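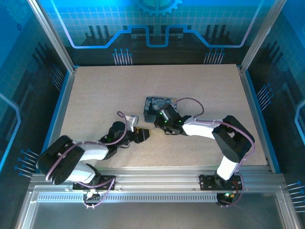 Blue painted tin box on a speckled surface

The Liltovby Retirement Move Planner
Ring binder, 77 pages, seven tabbed sections
In stock

I wrote the first version of this planner for myself, when I was getting ready to stop work and couldn't decide whether to stay in Linismont or sell up and go somewhere cheaper. I had a spreadsheet for the pension, a notebook for the houses I'd looked at and a carrier bag full of letters, and every time I sat down with a cup of tea to sort it all out I spent the first half hour hunting for the right bit of paper. So I made some sheets. Then a few people at work asked for copies (and then their sisters did!), and it grew from there.

It's a binder you write in by hand. You fill in what you've got, what you spend and where you might live, and by the end you have a fair comparison between staying put and moving. It doesn't give financial advice and neither do I. What it does do is get everything into one place, so if you pay for an hour with an adviser you aren't spending most of that hour looking for your policy numbers.

What's in the seven sections

1. Income. State pension forecast, workplace and private pensions, savings interest, rent if you let anything out, and a line for part-time work. There's one column per person, so couples can see what happens when one of you stops before the other.

2. Spending now. A month-by-month sheet and a yearly one. The yearly one matters more than you'd think, because it catches the boiler service and the car insurance and Christmas.

3. The house you're in. What it might fetch, what's left on the mortgage, what it costs to heat, and the jobs that need doing before you could sell it.

4. Places. Eight double-page sheets, one for each area you're considering. Council tax band, distance to a GP and a hospital, buses, how long it takes the grandchildren to get to you, plus a big empty box for how you felt walking round the place on a wet afternoon. Do fill that one in!

5. Cost of moving. Stamp duty, solicitor, survey, estate agent, removals, storage, redirecting the post, and new curtains, which I forgot about completely and they weren't cheap.

6. Side by side. The fold-out sheet. You carry your totals over from the other sections and look at staying and going next to each other over one year, five years and ten.

7. Papers. A list of who holds what: wills, power of attorney, deeds, insurance, account names (no passwords, please). Three clear pockets at the back for the originals or copies.

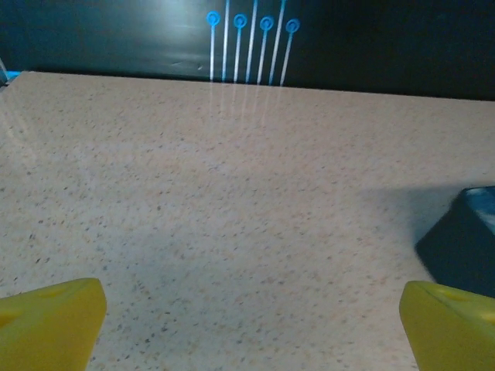 Size, paper and so on

Binder: A4, two-ring, stiff board covers
Weight: 758 g with all the pages in
Pages: 77, printed both sides, large type
Paper: Stirnden uncoated, off-white, takes pencil and biro well
Extras: one fold-out sheet, three clear pockets, one sheet of sticky labels
Colours: green or grey

I changed to the Stirnden paper with this printing. The old stock was shinier and looked smarter, but pencil skidded about on it, and I'd always tell you to do the first round in pencil. Felt tips will show through a little on the back, so keep those for the labels.

The binding is done by Giannakopoulos, a small firm a short drive from me, and they've been very patient about my tabs. The old tabs were plain card and went soft at the corners after a few months of flicking back and forth. The new ones are coated and much tougher.

What's changed in this edition

The Places section has gone from five sheets to eight, because so many of you wrote to say you'd run out. I've split the spending section so that one-off costs have their own page. The type is a size bigger. The page on buying abroad has gone, as the rules kept moving and I couldn't keep it right.

If you have the older edition you can buy the new Places sheets as a separate pack and clip them in. The holes line up, I've checked!

Some things people ask me

Is it only for people who are moving? No. Quite a few buyers decide to stay where they are, me included as it happens, though I do now know what the roof is going to cost me.

Will it work if I'm single? Yes, just leave the second column blank or use it for a "what if I work another year" version. I rather like it used that way.

How long does it take to fill in? If your papers are handy, a couple of weekends for the money sections. Places takes as long as you want to spend driving about looking at bungalows.

Is there a version for the computer? Not at the moment. I've been asked a lot and I am thinking about it, but I wouldn't hold off ordering on that account.

Can I get spare pages? Yes, any section can be ordered on its own. The spending sheets go fastest.

Ordering

This printing is 1,000 copies and they go out from me in a flat cardboard mailer. It's too thick for most letterboxes, so put a note on your order if there's a porch or a neighbour I should mention on the label. You can send it back within the month if it isn't for you, as long as you haven't written in it.

Page updated 25 October 2018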